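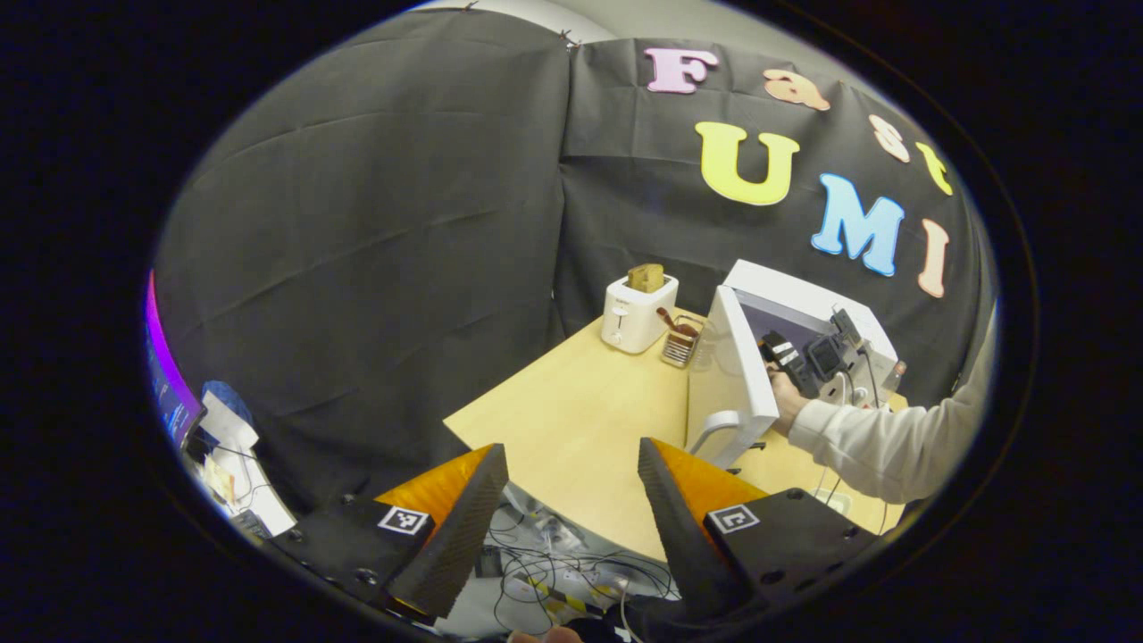 I went to the Brunora kitchen open day mostly to find out whether a breakfast corner deserves to be called a system. The leaflet used that word four times. Resemari, the firm that plans these compact kitchens, had promised "a full morning in one reach," and I have rented enough small apartments to be suspicious of anyone selling me less counter. What I found at the first station was a pale wood table with a white toaster, a little wire basket for utensils and a white appliance that looked like a microwave, its door swung wide open to the left. That door is my whole complaint. Open, it swings out over the side of the table where you would want to set down a plate, and the toaster is over there too. Anyone who has carried a hot bowl out of a microwave knows which way they turn.

I put this to Estrella Quintero, who was showing people around for Resemari. She said the layout had been tested with renters in Buenaventura and that most of them liked it. How many is most? She didn't have the number with her. She did tell me the toaster could go at the other end, which is true of any toaster on any table.

The wire basket I liked more than I expected to. You can see what's in it and it takes up almost no room. Whether it needs to be sold as part of a package is another question. The package is called Wokier, it costs $581 without the appliances, and over $400 of that, as far as I could work out from the price sheet, is the table. It is a nice table, smooth and light in color. I would want to see it after a year of coffee.

The talk at eleven was given by Sota Kinoshita and ran 60 minutes, at least twenty too many. He has been planning small kitchens since 2015 and he is good on the dull stuff: where crumbs go, how far a cord reaches, why people stop putting things away when the drawer is two steps off. I wrote most of that down. Then came the slides about "flow" and I went looking for coffee, which had run out.

Parking is behind the building and fills up early. Entry is free. They ask for your email at the door and I got two messages before I was home.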